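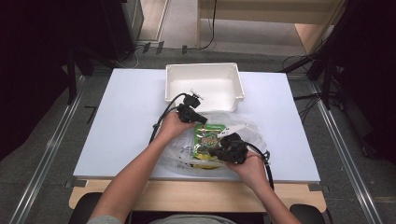

Practice at the Tidotmont robotics club, where students work with a gripper in each hand.

The club meets in a carpeted room at Tidotmont. Its 27 students are preparing for the Dunne sorting contest in January, and bags are the hard part.

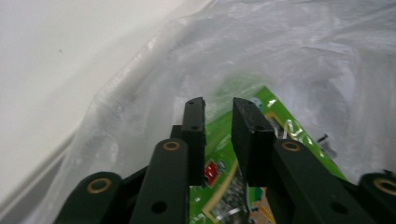

Nimal Siddiqui coaches the team. He wants slow hands and clean attempts, and he has the students log each one. The log stands at 324.

"Boxes are easy," he says. "A bag changes shape every time you touch it."

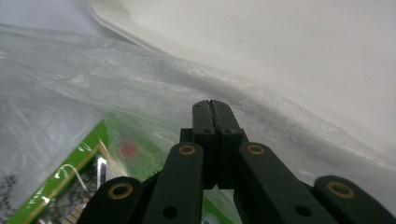
Contest rules allow two minutes per item. Students tend to rush the grab, Siddiqui says, and he stops them often. With the jaw tips closed and wrinkled plastic all around them, it's hard to judge what has been caught. He tells them to open up and go in again.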